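Posley Tenants' Association
Minutes of the monthly meeting, Thursday, 7 p.m., ground floor meeting room
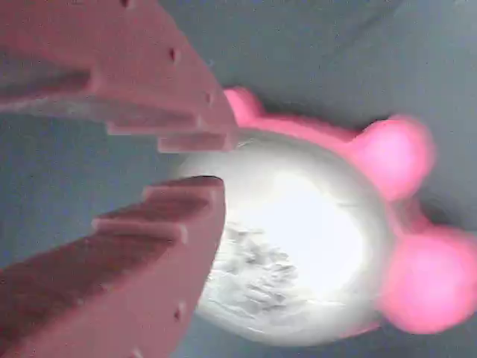 Two pink gripper fingers with stepped inner edges.

Chair: Ulises Godoy. Apologies were received from the Ova Street representative.

1. Minutes of the last meeting
Approved with one correction. The bike shed lock was replaced in April, not March.

2. Laundry room
The second dryer is out of service again. Barajas quoted $590 for a new drum and belt, parts and labor included. A replacement dryer would cost $1000. Members discussed the age of the machine and voted to repair it. The chair will confirm the booking with Barajas and put a notice on the door.

3. Courtyard
The landlord has agreed to pay $600 toward new benches if the association pays the same. Agreed. Two members asked that the benches not be placed under bedroom windows - noise was a problem last summer. The chair will send a sketch of the layout to all units before anything is ordered.

4. Package deliveries
Packages are still being left in the front hall. Fikport has offered a locker for the lobby with no fee for the first year. Members wanted to know the fee after that and who handles repairs. Item held over until there is an answer in writing.

5. Other business
The light on the third floor landing flickers. Reported to the landlord twice, to be reported again.
Unit 12 asked if quiet hours apply to piano practice. They do, from 10 p.m.

Meeting closed at 8:20 p.m. Next meeting same time and room.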